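From: Adoración Aranda
To: members list, Primitz Library of Maps and Landscape Photographs
Date: Aug 8, 2021
Subject: Re: Revised lending terms for framed and mounted items

Dear members,

The Library has received several questions on the revised lending terms, most of them close to those raised by Mr. Lehtinen, whose message is quoted in part below. With his agreement I am replying to the whole list.

Aarne Lehtinen wrote:
> Our local history group has borrowed mounted prints from the Library every
> year for our winter display. The new terms say that loans now run for
> 9 weeks, where the old ones ran for 12. Our display is open for the whole
> of February and we need time on either side to hang it and take it down.
> I would also like to know whether the deposit of 300 applies to each print
> or to each loan, and whether groups that paid a deposit under the old terms
> will have to pay again.
>
> Last, the terms mention "suitable transport." We have always used a
> member's car and some blankets. Is that still acceptable?

On the length of loans. The standard period is nine weeks and begins on the day the items leave the Library. Time for hanging and taking down is included. A borrower who needs longer may ask for one extension, which will be granted if no other group has reserved the same items. Requests should reach Crescencio Lorente at the loans desk at least two weeks before the return date. Requests made after that point cannot be considered, and the items will be treated as overdue from the date first agreed.

On the deposit. The sum of 300 applies to each loan, whatever the number of items in it. Deposits already held under the old terms will be carried over and no further payment is required. Groups that no longer wish to borrow may ask for their deposit back in writing. Please give the name in which it was paid, as a number of our older records show only the name of the person who signed.

On transport. A private car remains acceptable for unglazed prints, provided that they lie flat and nothing is placed on top of them. Glazed items must travel upright in the Library's own cases, which are lent free of charge. Rolled maps must stay in their tubes until they reach the place of display. The large Casado sheets may no longer be collected by members and will be delivered by the Library's carrier at the borrower's expense.

Several members also asked about labels. Each item is lent with a printed label giving the place, the photographer where known, and the shelf number. Borrowers may add their own text but should not alter or cover the Library's label. Where a place name is in doubt, as it is for much of the Nikgate series, please leave the wording as it stands and send any correction to Begoñe Marín, who keeps the catalog.
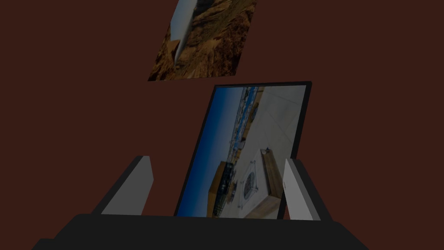
Rocky terrain on a tilted panel, dark reddish-brown background. Computer rendering.

Condition reports remain the part of the procedure most often left undone. The form must be filled in twice, once on arrival and once before return, and both copies signed by the same person if possible. Marks found on arrival should be reported within two days. Marks reported later will be taken to have occurred during the loan.

The reading room will keep its present hours until further notice. Visits to the print store are by appointment only.

The full text of the terms can be had on paper from the loans desk. Questions concerning a particular loan should be sent to Mr. Lorente directly and should quote the loan number.

Yours sincerely,

Adoración Aranda
Head of Reader Services
Primitz Library of Maps and Landscape Photographs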